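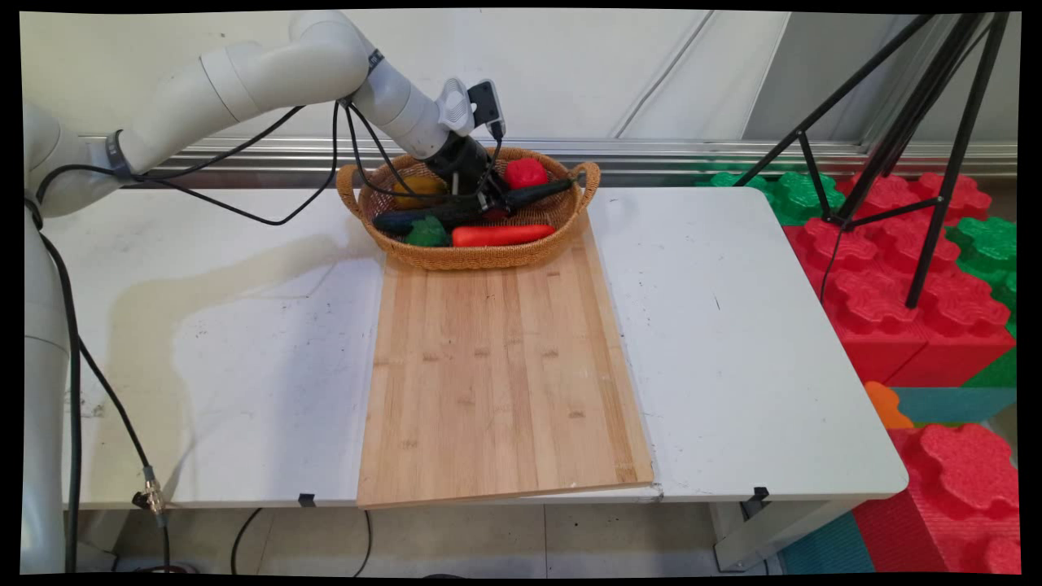

Wicker basket test on the white arm, wrist camera fitted, black gripper.

Willum W-9 Two-Finger Gripper, Black

Compare with: Zesto Soft Grip | Phelan Parallel 100

In stock. Ships Wednesday if you order before noon.

Overview

The W-9 is an electric two-finger gripper for people who want to pick things up and would like to stop talking about it. It opens to 100 mm, bolts to the usual round flange, and takes its power through the arm's tool connector or a separate lead. The fingers come off with two screws each. We have dropped all four of those screws on the floor more times than we care to put on a product page, so there are spares in the bag.

How we tested it

Every gripper we sell goes through the produce basket. Toy vegetables look like the easy option until you ask a machine to get hold of one. They're smooth, they roll, and they pile up on each other in a wicker basket that has handles in exactly the places a finger wants to go. A red bell pepper is wide and slippery. A carrot lying along the rim is an invitation to grab the rim.

We ran 127 picks with each of the three grippers, same arm, same basket, same bamboo cutting board in front of it.

Willum W-9: 9 missed picks. Most were the carrot. Slim fingers get down between items well, and the grip holds on long, awkward shapes even when they hang out to one side.

Zesto Soft Grip: lovely on anything round. Too fat for a full basket, where it tends to pick up two vegetables and look pleased with itself.

Phelan Parallel 100: the strongest of the three and the heaviest. It never let go of anything, including the basket.

Camera fit

The W-9 leaves room for a small wrist camera above the fingers. Ours is mounted facing down. Expect the fingers to block part of the view once they're low in the basket; the Tusden offset bracket (sold separately) moves the camera out a little and helps. Leave slack in the cable at the wrist. Then leave some more.

Specifications

Opening: 100 mm
Weight with fingers: 445 g
Fingers: black, removable, ribbed rubber pads
Control: Tusden T2 controller or any arm with a tool port
Warranty: one year, fingertips excluded (we've seen what you people do to fingertips)

In the box

Gripper, one pair of fingers, flange adapter, short cable, spare screws, hex key. Vegetables not included. People ask.

Good to know

The rubber pads wear smooth with heavy use and are sold in pairs. New finger shapes, including a narrow pair for root vegetables, are due in September. Returns are accepted unused, in the original box, with all the screws.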